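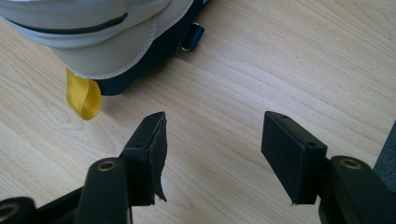 The cream-and-navy one, on the table, in the good light.

Sat 3 August

I own too many small bags. I don't mean handbags, which would at least be a recognized condition with its own section at the department store. I mean bags that go inside other bags. Pouches. Things with a zipper and a vague sense of purpose, bought on the theory that if my charging cables had somewhere nice to live they would stop behaving like eels.

This morning I decided to deal with them. I was going to deal with them in March, but in March I bought another one.

The system, such as it was, lived in the hall closet. A Plonivetti tote hung on the hook, and inside it was a smaller bag, and inside that was a smaller bag still, and in that one was a hotel sewing kit and a parking receipt from Westbridge for $4. I paid for the parking in cash, apparently, and kept the proof in case anybody came asking. It has now been thrown out, so if you are from the Westbridge parking office, I have no comment.

I carried the whole lot to the table, which gets the sun before lunch and makes everything on it look like it's for sale. That is a problem when you're trying to get rid of things. A pouch I hadn't touched in a year suddenly looked like something I'd cross a street to buy.

My rule was simple. If I could say out loud what a bag was for, it stayed. You would be surprised how hard this is. "It's for trips," I said to the first one. What about trips? It had no answer and neither did I, so it went in the giveaway pile. The next was for pens, but all my pens are in a mug. The one after that was for the adapter I bought before the Tandbridge weekend, and the adapter is still in its packaging in the kitchen drawer.

Then I got to the cream-and-navy one and the rule fell apart.

I don't know what it's for. I have never known. It has a navy stripe curving across it like somebody had an idea halfway through, and a little strap loop with a silver ring, and I have never once attached anything to that ring. I've thought about it. Keys, maybe, except then my keys would have a bag hanging off them, and I'm trying to move in the other direction. And there's a mustard-yellow tab, too, bright enough to find at the bottom of a suitcase in the dark. I love that tab. If you took off the tab I'd have given the bag away by ten o'clock.

So I made a second rule, for yellow tabs. It stays.

After that, discipline went downhill. I kept the striped one because it was a present, and the ugly brown one because it's the only one with a zipper that doesn't stick – a sentence that should have made me throw out all the others and didn't. The giveaway bag (yes, I put the bags in a bag) went by the front door, where it will stay until I trip on it.

To celebrate I walked over to Mao for noodles and had the number 165, which is the one with the extra greens, and which I order on days when I feel I've accomplished something. On other days I order the 113. That one is fried.

When I got home I went to put the cream-and-navy bag back in the closet and realized it could hold the sewing kit. It's in there now. I said it out loud, too, standing in the hall: it's for the sewing kit. I can't sew, but I feel that's a separate post.

Next weekend is the drawer with the batteries in it.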